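Getting the Garage Ready Before It Gets Too Cold to Care

Posted October 30, 2026 in Garage & Workshop

I have a rule that the garage gets sorted before the first night I can see my breath in there. I missed it this year by a week, so I did the whole thing in a wool hat. A few of you wrote in after the spring version of this post asking what I do in the fall, so I took notes as I went (on the back of a seed packet, which tells you something about the state of my bench).

Start with the liquids

Anything water-based hates a freeze. Latex paint, wood glue, most caulks, a lot of the spray cleaners. Once yellow glue has frozen and thawed it can go stringy, and if you use it anyway you'll be regluing that chair in March. I did that to a set of four and I'm still mad about it.

I bring all of it into the basement in one go, in two milk crates. Before anything goes on the shelf I wipe the bottle, squeeze the air out if it's the squeezy kind, and write the month on the bottom with a paint pen. The bottom, please! Labels get dripped on. If it already has two Novembers on it, I test a dab on scrap before I trust it with anything I like.

Oil finishes and solvents are a different story and they do not come in the house. Mine stay in a metal cabinet out in the garage, well away from the water heater. And the rags you used with them get spread out flat outside to dry, one layer, never balled up in a bucket. I know you've heard it. Hear it again.

Stuck caps

While you're handling every bottle you own, fix the caps. A rubber band around the cap gives you enough grip for most of them. If that doesn't do it, run the cap (only the cap) under hot tap water for a minute and try again. For glue, once it's open, pick the dried ring off the threads with an old toothbrush and rub on the tiniest bit of petroleum jelly. You'll be able to open it one-handed next time. My neighbor Catriona Galbraith swears by a wrap of plumber's tape on the threads instead, and I tried it on the big jug of deck cleaner and have to admit it's pretty good.

One thing I won't do anymore is move leftovers into a drink bottle. If it has to change containers it goes in something that never held food, with the name on it in letters I can read without my glasses.

The floor

Sweep twice. First time with the big push broom and the door open, second time with damp sawdust scattered around, which grabs all the fine stuff that usually just floats up and lands on the bench again. Any sawdust will do if it's plain wood. I keep a bucket of it under the saw.

For oil spots I use clay cat litter, the cheapest bag they sell. Pour it on, grind it in with the sole of an old boot, leave it overnight, sweep. Then a stiff brush with dish soap and hot water. The spot under my mower took three rounds and you can still find it if you know where to look, but it doesn't track into the kitchen anymore, and that was the fight I was trying to win.

Hand tools

Steel and damp air don't get along. Everything with a blade gets a wipe with paste wax, including the shovels. Scrape the dirt off first with a putty knife, go over the rust with a scouring pad, wax, done. Wooden handles get boiled linseed oil if they feel dry or furry. It took me one ball game on the radio to do the lot.

Drawers that stick get the stub of a candle rubbed along the runners. If you've got wheels that squeak, on a tool chest or a creeper or whatever, pull the hair out of the axle before you reach for the oil. It's nearly always hair. I don't even have a dog.

Shelves, and a word about weight

I put up two new shelves from Holub this year, and I like them fine, but I wish I'd read the sheet before I loaded them. Paint is heavy. A full gallon is over ten pounds, and a row of them will bow a thin shelf by Christmas. Heavy cans go on the bottom, light and awkward things on top, and the stuff you reach for every weekend between your hip and your chin.

Put a lip along the front edge, too. A strip of scrap trim and a few brads is plenty. Small bottles walk when the garage door rattles, and I've mopped up enough teak oil for one lifetime.

Things I still haven't done

The weather strip on the side door. The jar of mystery screws. The hose, which is lying in the yard full of water as I type this, so do as I say and go drain yours! Hang it in big loose loops over something round, like an old wheel rim, and leave both ends pointing down.

If you've got a better trick for the strip along the bottom of the big door, leave it in the comments. Mine is held on with tape and hope.

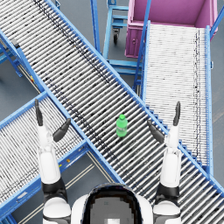 Small green bottle, cap on, standing upright.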